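Storing Dried Foods in a Damp Kitchen
Workshop and Kitchen Notes, by Agnese Kairys

Most dried goods keep well past the date on the pack if they stay dry, dark and cool. In a damp kitchen the first of those is the hard part.

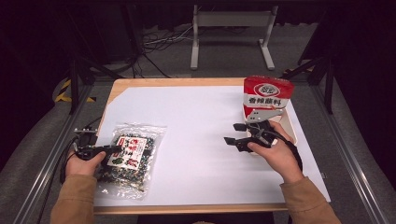 Moisture gets in by two routes. The first is the opening: every time a bag is unsealed, room air replaces the air inside. The second is the wrapping itself. Thin film passes water vapor slowly even when the seal is sound, so an unopened bag left over a dishwasher will still soften in time.

Choosing a container

Glass jars with a rubber gasket and a wire clamp are the best choice for anything kept longer than a month. Screw-top jars are nearly as good if the lid liner is intact. Check the liner by filling the jar with water, closing it and laying it on its side on a paper towel overnight. A damp towel means the lid should be replaced.

Match the jar to the quantity. A 1,000 ml jar suits one bag of lentils or split peas. Flaked vegetables and seaweed are bulky for their weight and may need 2,000 ml. Fill to within a finger's width of the rim.

If you keep the original bag, fold the top over twice, press the air out from the bottom up and clip across the full width. Put the clipped bag inside a jar or tin. Clips alone do not seal the corners.

Using a drying packet

Silica gel packets can be reused. Spread them on a tray and follow the maker's temperature, as the paper covers on some types will scorch. Weigh each packet when freshly dried and write the weight on it in pencil. When it has gained a fifth of that weight, dry it again. Do not put a packet in with salt or brown sugar. Brown sugar needs its moisture and will set hard.

Labels

Cut the cooking directions from the bag and tape them to the back of the jar. On the front write the contents and the month opened. Pencil on masking tape survives steam better than most felt pens.

Placement

Keep jars off the shelf directly above the kettle or stove. The cupboard against an outside wall is also poor in winter, when the back panel gets cold enough for condensation. In the kitchen at Fimley I moved everything to an inside wall in October and the onion flakes stopped clumping.

Clumped flakes with no off smell and no visible mold can be spread on a tray and dried in a low oven with the door ajar. Let them cool fully before they go back in the jar. Discard anything that smells musty.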